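2022-09-12

Snack table notes, Kenel workshop

Came in at the start of the shift and did the table first. Wiped the top with a damp cloth and then a dry one, because the damp one leaves streaks on that gray-brown finish and grit sticks to them. The back edge along the wood panel still collects crumbs. A plastic scraper gets them out, the brush only moves them along.

Food for the week came from Osell in one delivery. Fruit, chips, bottled water, a box of crackers. The crackers were crushed on one side and I put them in the cupboard for whoever wants them. Total on the receipt was 1,703, which goes on the Rirkora account again. Receipt is clipped inside the cupboard door. Necati, please sign it when you pass.

Layout on the table is the same as before the summer: fruit at the front left, chips behind it, water at the back in the middle. Tall things go at the back so they don't get knocked by a sleeve when somebody reaches over.

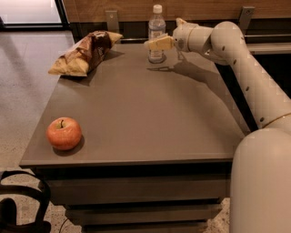 Where do opened water bottles go at the end of the day?
Into the crate by the sink, cap on, with your initials on the label. Anything without initials gets emptied into the plant tray on Friday and the bottle goes to recycling.

Chip bags are the messy part. Once one has been squeezed it won't stand up, it lies wherever it was dropped and the fold at the top comes loose. Kaan Karaca wants them in a tin. I tried the old Yalçınkaya tin and it holds two bags if they are pushed down, but then the chips on the bottom are mostly dust. Left them out for now. Clothespins are in the drawer if somebody opens one and doesn't finish it.

Apples: checked the bag from Osell, four had soft spots near the stem. Set those aside for Necati Yüksel, he takes them home for baking. The rest are fine. They keep better out of the plastic, so I moved them to the shelf under the window and will put them on the table one at a time. Wash before eating, the shelf is dusty.

Paper cups down to one sleeve of 50. Reorder before the November visit, and ask for the smaller size if they still carry it.

To do:
- new cloths, the blue ones shed
- second scraper for the back edge
- ask Kaan if the tin can go back to the storeroom
- tighten the cupboard hinge, lower one, screw keeps backing out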